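Wonex rolling wire rack, after a winter of hard use

I bought this rack because the closet in our spare room had given up. You'd open the door and something would slide out and get you on the foot. My friend Ilse Willems had one in her pantry and swore by it, so one evening I ordered the black version, paid extra for the casters (more on those in a minute) and cleared a spot along the wall.

I'm writing this up because most of the reviews I read beforehand were from people who'd had theirs for a weekend. Mine has been standing there since before the holidays, and it's June now.

Putting it together

Pretty painless! The poles screw together in sections, you snap little plastic sleeves onto the grooves where you want each shelf, and the shelf drops down over them. The one thing I got wrong was the direction of the sleeves. They have a wide end and a narrow end, and if you put them on upside down the shelf just slides to the floor with a horrible clang. I did that twice. The instruction sheet does show it, in a drawing the size of a postage stamp.

You want a second person for the first shelf. Loan Âu from downstairs held the poles for me while I wiggled everything into place, and after that I managed fine on my own. A rubber mallet helps for the last bit, though I used the heel of my shoe.

Living with it

It's a catch-all, and I've made my peace with that. I had plans for zones and labels and a whole system, and what I have is a green bowl next to a tray of odds and ends, cardboard boxes piled up any old way, and something blue and squashy shoved in against the pole. The bottom shelf gets whatever I can drop there without looking, like the white bottle with the black label and the lime green spongy thing. And you know what, I can see all of it, which I never could in the closet.

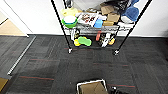 The wire shelves

Good and bad. Dust falls through, so there's hardly any wiping to do, and nothing has sagged so far. The raised rim at the front is low, but it does catch a box that's creeping forward. The trouble is small stuff. Anything skinny tips over or pokes a leg down between the wires, and a short bottle never stands quite straight. You can buy plastic liners, and I'd say get them for at least one shelf. I keep meaning to.

Those casters

They look nice, silver against the black, and on a hard floor I'm sure they're great. On my carpet, loaded up, the rack needs a proper shove, and it helps to push from low down so the top doesn't lean. I only roll it out when I vacuum behind it, so I can live with that. If yours is going on carpet and staying put, save your money and take the plain feet.

Also, mine came with one caster that squeaked. I emailed the shop (Gususside), and a very nice person called Fenna Bosman sent a new one without making me mail the old one back. Points for that.

Would I buy it again?

Yep, though I'd go one size wider. I had the room for it and I was being cautious. I'd also hang on to the spare sleeves that come in the bag, because I threw mine out with the packing and now I'd like to move the middle shelf up a notch.

Four stars from me, with the missing one for that instruction sheet.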